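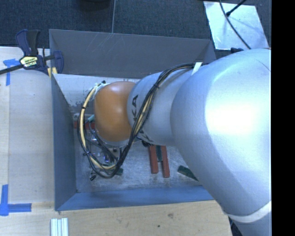 Arm over the metal bin.

November, kitchen bench notebook, hay box trials cont.

Okay, so the hay box. I've been putting off writing this up and Canan keeps asking for the bean numbers, so I'm doing it now with a cup of tea before the afternoon lot gets going.

Quick recap for whoever picks this up: we bring the pot to a boil on the ordinary burner, give it a few minutes with the lid on, then it goes straight into the insulated box and stays there with no heat at all. I'm using the old Skandura pot for everything now (the heavy one with the dented lid) after the thin Ersoy one let me down twice on rice. It boils faster, sure, but there's just not enough metal in it to hang on to anything.

White beans first. Soaked overnight, boiled ten minutes hard, then into the box at lunchtime. I left them 8 hours and did not peek, which took more willpower than I'd like to admit! When I opened up, the water was at 52 C and the beans were very nearly there. Skins fine, middles a bit chalky. I put them back on the burner for a short boil and they finished beautifully, creamy all the way through. Eylül ate a bowl of them with nothing but olive oil and salt and said leave the recipe alone.

But 52 is too low for my liking. I want the pot staying well over 60 the whole way, so anything that dropped to 52 isn't getting served to visitors until I've fixed the box. Also worth repeating in big letters for the handout: KIDNEY BEANS GET A PROPER BOIL FIRST, every time, no shortcuts. The box does not do that job.

Where is the heat going? My money's on the lid. The wool packing around the sides is nice and snug, but the cushion on top has gone flat in the middle, and when I held my hand over it an hour in I could feel warmth coming up. Stuffed an old blanket on top for the next run, pot filled nearly to the brim this time (the beans only came two thirds of the way up, and all that air can't have helped).

Barley soup, then. Carrots, onion, a handful of dill, stock from the freezer. Boiled, boxed, 2 hours. Came out too hot to eat! Barley soft but still with some chew, carrots holding their shape, and the smell when the lid came off was just lovely, much more oniony than the same soup done on the stove. I didn't get a thermometer reading because I was busy burning my tongue. Will do it properly next time, sorry Canan.

Rice: 50 minutes in the box, Skandura pot, one part rice to one and a half water. Good. Slightly sticky at the bottom but no crust to scrub, and I'd happily serve it. Could probably come out sooner.

Oatmeal overnight: edible. Gluey. Eylül says more salt and steel-cut oats, I say it's a lost cause, we'll see who's right.

The Stornbridge people want a one-page version for their open kitchen day, and Plarkcombe have asked if they can borrow a box. They can have the small one once I've restuffed it. I'd like both groups to start on the soup, it's forgiving and people get a hot lunch out of it.

To do:
New top cushion, thicker, wool if there's any left in the cupboard
Beans again, full pot, thermometer at the start and at the end
Try lentils (red ones will go to mush, so brown)
Second thermometer, the probe on this one is loose
Ask Canan if she still has the lidded pot from the summer, the wide one
Write the soup down before I forget how much dill went in. It was a lot of dill.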